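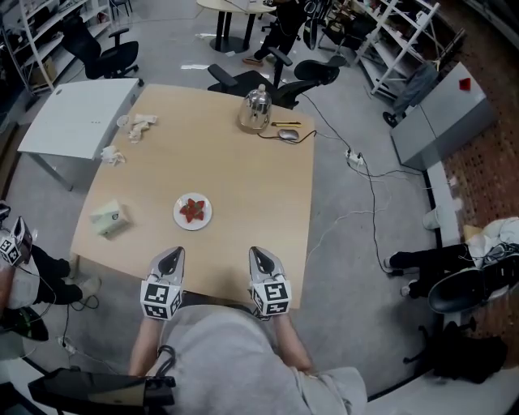
Workshop Tips > Software > Teaching Grips From Hand Demos

Before you believe the planner

Everybody selling a grip planner says you can show it a job by hand and it will copy you. Maybe. I have run Dirberg and Grevley on the same bench and I trust neither of them with soft fruit yet. A few habits have saved me time all the same.

Keep the marker blocks clean. The tracker gets its finger positions from those black-and-white patterns, and a thumb over one corner is enough to make the path jump. Hold the jaws lower down the block and wipe them before each session.

Strawberries on a plate are a fair test. A wooden cube will flatter any software you try. If the vendor's demo only has cubes in it, ask for fruit.

Don't fall for the big number. Itness suggests 1,000 demos per task. I stopped at 590 and the planner was no better than it had been at 100, except that it had picked up my bad habit of coming in too steep from the right.

Replay every recording at half speed before it goes in the training folder. Dirberg has an "auto-clean" box for this. Leave it unchecked - it throws out slow, careful grasps and keeps the fast sloppy ones.

Decide what stays on the table. A kettle or a mouse cord at the far side is fine if you also move such things between takes. Leave them in one spot for a whole session and the model may well use them as landmarks.

Check the clocks. With 2 grippers, the left and right logs drift apart, and Moriarty will merge them without a warning. Tap the tips together at the start of each take and line up the logs on that.

Back up the raw files. The Grevley update last November changed the export format, and my converted copies would no longer open.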